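Ticket: Label printer prints every shelf tag twice, second one upside down
Product: Droltar Label Desk
Opened by: Amber Clegg, Weten Craft Supply
Status: Closed (workaround)
Opened: March 4, 2018

Amber Clegg wrote:
Since the update our label printer prints each shelf tag twice. The first one is fine. The second is the same tag, upside down, with the price missing. I have restarted the printer, the computer and, in a small way, myself. We are a floral and craft supply shop with a lot of very small stock, so a lot of tags. I have now thrown away most of a roll and would like to stop.

Steps already tried, to save you asking: new roll, different cable, different outlet, reinstalled the driver, cleaned the head with the little pen. The little pen did nothing but it smelled official.

Stepan Symonenko wrote:
Thanks for the detail. Could you tell me which template you're using, and whether it happens on a test page as well? Test page is under Tools, then Printer, then Self Test. Please also try restarting the printer.

Amber Clegg wrote:
I restarted it again, for you. Test page comes out once, right way up, very smug. Template is "Shelf Small 2-up," the one we've always used. Other templates are fine. Shelf Large is fine, but a Shelf Large tag is bigger than most of what we sell.

Stepan Symonenko wrote:
That helps. If the self test is clean then the hardware is probably fine and it's the template. In the 2-up layout each row holds 2 labels, and the update may have changed how the second one gets filled. Could you attach the log file? The template has a field for item size and I'd like to see what you've got in there.

Amber Clegg wrote:
Log attached. It is 40 pages long and I wish you joy of it. Item size is set to "XS" on all the picks and stems, which is how Hằng Thân set it up in August and I have never dared touch it. The berry picks are the worst for this. The tag is wider than the thing it describes, so we stick it on the bin and hope. 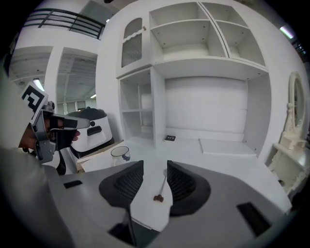

Hằng Thân wrote that XS was never meant to be a size at all. It was a code left over from the Figueiredo import, where it stood for "extra sheet," and she had assumed somebody would take it out before the shop went live. She added that she had put this in an email at the time, with a subject line of "XS," and had wondered why the replies were all about T-shirts.

Stepan Symonenko wrote:
Well, that would do it. The old version ignored the code. The new one reads it and obediently prints an extra. The upside-down part is the 2-up layout turning the spare label so the two can be cut apart back to back -- a feature, according to the release notes, on a page I had not read until this morning.

Please do this:
1. Close Label Desk.
2. Export your stock list (File, Export, All Items) and keep a copy somewhere safe.
3. In the copy, clear the Item Size column wherever it says XS. Leave S, M and L alone.
4. Import the copy back in and pick "Replace matching."
5. Print one tag. One.

Amber Clegg wrote:
Step 1 and step 2 seem to be in disagreement. I can't export from a program I've closed.

Stepan Symonenko wrote:
Fair. Skip step 1.

Amber Clegg wrote:
Done. One tag, one price, facing the same way as the rest of us. I then printed almost 40 more to be sure, which used up the roll I was trying to save. Is there any chance the import will bring the code back next time?

Stepan Symonenko wrote:
If you import from the old Figueiredo file, yes. Import from the cleaned copy and you'll be all right. I've passed it on to Cheng-en Chow on the template side, who has filed it as a request to ignore unknown size codes. No date for that yet. Closing this one as a workaround; reply here to reopen.

Amber Clegg wrote:
Not reopening, only noting that your closing email arrived twice.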